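Friday with the Koller grippers

I've been promising Seo-ah a proper write-up of the Koller hand-held kit since June, so let's get to it! Todow sends you 2 grippers in a padded box, and you pick up the basics quickly, even if (like me) you are a bit clumsy before coffee.
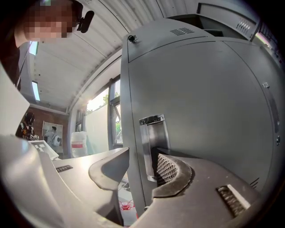
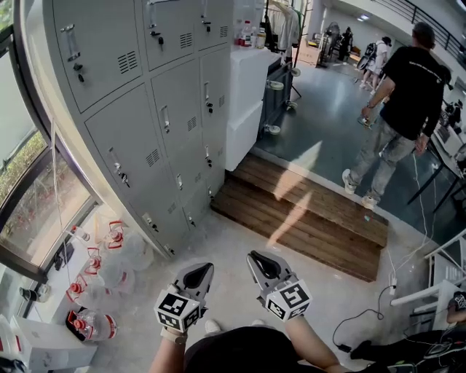

Gripper work near the gray metal cabinets and lockers

What I liked most was the grip angle, which felt natural to me - my wrists were fine after 3 hours, and Lenni said the same. The cubes on top took some getting used to, and I kept wanting to carry mine by them. Please don't! Rental is 175 a week with support included, and Ville answered my email the same evening. I'd book it again.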